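Ronau Work Table Guide
Section 4: Wiping down and caring for the tabletop

This section covers the daily wipe, the treatment of marks, and the care of cloths. It applies to tables with the brown wood-grain top. For the painted top, see Section 5. Revised 2025-09-26.

Keep a sponge or a folded cloth at the table during working hours. Fabric items should be lifted off before any wiping starts. 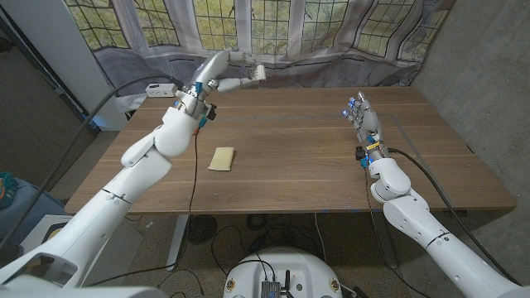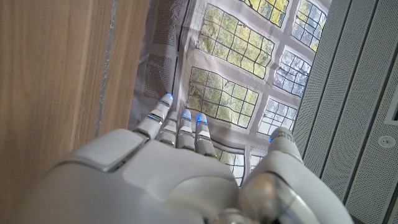 Gifty Amegashie asks that printed fabric never be left on a damp top, as the dye from one tea towel at the Stilthorpe workshop went into the surface and took two rounds of Step 9 to get out. The drying time in Step 6 was made longer after her note.

4.1 Before you start

1. Clear the top. Move cups, tools and paper to the side shelf.
2. Pick up any cloth or fabric by two corners and shake it out away from the table. Grit caught in the folds will scratch the finish when the cloth is dragged.
3. Brush crumbs and dust toward the near edge and catch them in a pan.

CAUTION: Do not use the green side of a scouring sponge on this finish. Scratches from it cannot be polished out.

4.2 Daily wipe

4. Wet the sponge with lukewarm water and wring it until it no longer drips. Add a drop of dish soap if the top is greasy.
5. Wipe along the grain from one end to the other, in overlapping strokes. Rinse the sponge after each full pass.
6. Dry with a clean cloth, again along the grain. Leave the top bare for 30 minutes before putting fabric or paper back on it.

Note: Water must not stand at the joint between the top and the edge strip. Press a dry corner of the cloth into the joint at the end of every wipe.

4.3 Marks and stains

7. Try plain soapy water first. Lay the damp cloth over the mark for 60 seconds, then wipe.
8. For pencil and light scuffs, use a white eraser and brush away the crumbs.
9. For dye, ink or tea, put a little Dostitz surface cleaner on the cloth and work from the outside of the mark inward. Do not pour cleaner onto the table.
10. Rinse with a second cloth and clean water, then dry as in Step 6.

CAUTION: Test the cleaner on the underside first if your table was made before October of last year. The older finish can turn cloudy.

4.4 Cloths and sponges

Wash new cloths once before use, without softener. Softener leaves a film that shows up as streaks on the grain. Printed cloths should be washed separately until the rinse water runs clear, and kept for dry dusting until then.

Rinse the sponge at the end of the day and stand it on its long edge to dry. Replace it when it smells, or when the corners begin to crumble.

Smooth fabric flat before folding it for storage. Deep creases hold dust, and a cloth put away crumpled will need washing again before it is fit to use on the top.

4.5 If the finish looks dull

Dullness is usually soap left behind. Repeat Steps 4 to 6 with plain water. If the top is still dull once dry, go to Section 6, Renewing the finish.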